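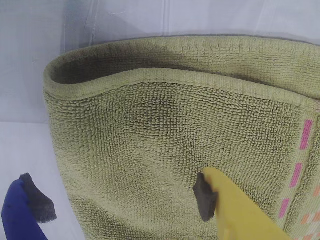
What is a "hotel quality" towel, anyway?

11/23/24
By the Household Pages editor

I have stayed in enough hotels to know that the phrase "hotel quality" could mean almost anything. There was one by the ring road where the bath towel was the size of a tea tray and felt like a doormat. Presumably that was hotel quality too. But every November the catalogues come through the door and every one of them has found the same words, along with "spa", "luxury" and, new this year, "sleep-grade", which I can't make sense of at all for something you dry your legs with.

Several of you wrote in after the last newsletter asking whether the dearer sets are worth it, and whether the Black Friday prices mean anything. My short answer to both is that I doubt it. The longer answer needs a bit of patience.

Start with weight. Towels are sold by grams per square metre, usually shortened to GSM, and the shops would like you to believe that a bigger number is a better towel. It's a heavier towel, I'll give them that. A heavy towel soaks up plenty of water and then hangs on to it, so if your bathroom has a small window and a radiator that's only on for an hour in the morning, you may be drying yourself on last night's damp. I'd take a middling one that is ready by breakfast.

The number on the label isn't always what ends up on your rail, either. I bought a hand towel from the Jivness range in the spring and put it on the kitchen scales before it went anywhere near the machine. It came to 208 grams. After a few months of ordinary washing it was 196. Some of that will be the fluff I kept picking out of the filter. It's one towel and one set of scales, so make of it what you will, but I didn't see "gets lighter as you own it" anywhere on the packet. 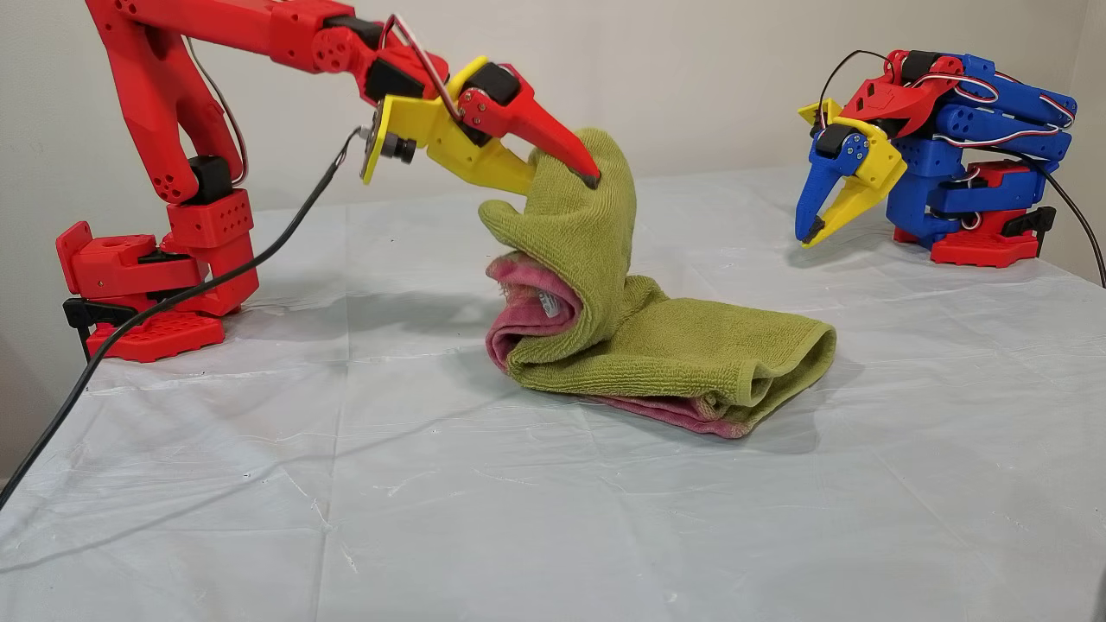 Green towel, folded.

Then there are the reviews. The same range has 1,246 of them on the shop's website and I read far more than was good for me. A great many were written by people who had just opened the parcel. Of course it's soft! Nearly every towel is soft in the shop, because they're commonly finished with softener before they are packed. What I want to hear from is somebody who has washed theirs every week for two years, and those people are hard to find, I suppose because they've got better things to do than review a towel.

Softener at home is the next thing I'd be wary of. It leaves a coating on the loops, and the coating is what feels nice and also what stops the water going in. Kusum sell a "towel reviver" liquid that promises to put this right, so you can buy one bottle to cause the trouble and another to cure it. I tried leaving out the softener altogether, using a bit less powder and giving the towels a good shake before hanging them up. They're slightly rougher. They also dry me, which I had rather forgotten was the point.

As for the sales, keep an eye on the crossed-out price. The Pacheco bath sheet is being advertised this week at £35 as a large saving, and it may be one. I can only say that £35 is what I saw on it in the Kedasville branch back in the summer, with no fuss made and no red sticker. If you like it at that price, buy it at that price. I wouldn't be rushed into it by a clock ticking down on a web page.
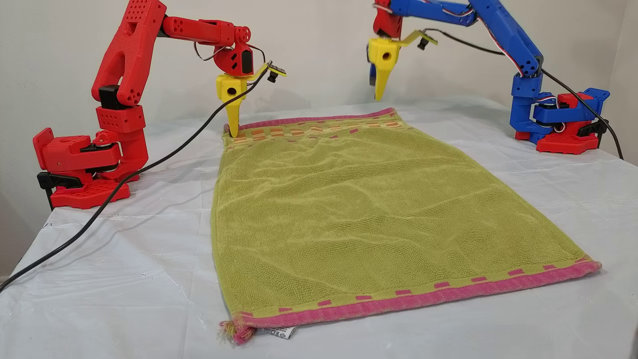 Colour is worth a moment's thought as well. Dark and strong shades can shed dye for the first few washes, and "colourfast" on a label hasn't always saved my pillowcases. Wash them on their own to begin with, whatever it says. White ones show everything but you can wash them hot without worrying. I don't believe the claim that one shade is softer than another, although a shop assistant did try it on me.

If you are buying regardless, turn the towel over and look at the edges. Tug the hem gently and see whether the stitching holds. Rub the loops and see what comes off on your hand or your coat. It's a rough sort of test, but it's one you do yourself, and I trust it more than anything printed on a ribbon.

Next time: whether mattress protectors protect mattresses. Send your complaints in early, please.

Comments

Damp in Kedasville: Agree about softener. Gave it up years ago. My other half still says the towels are like toast.

Reader, by email: Bit harsh on Jivness. Mine have been fine and I've had them since my last house. I do tumble dry though, if that makes a difference.

Anon: What about bamboo ones? Every advert says they're better and not one says better than what.

Old Flannel: Best towels I own were a wedding present. No idea of the GSM and don't want to know.

Contact the Household Pages | Copyright 2024, all rights reserved | Back to top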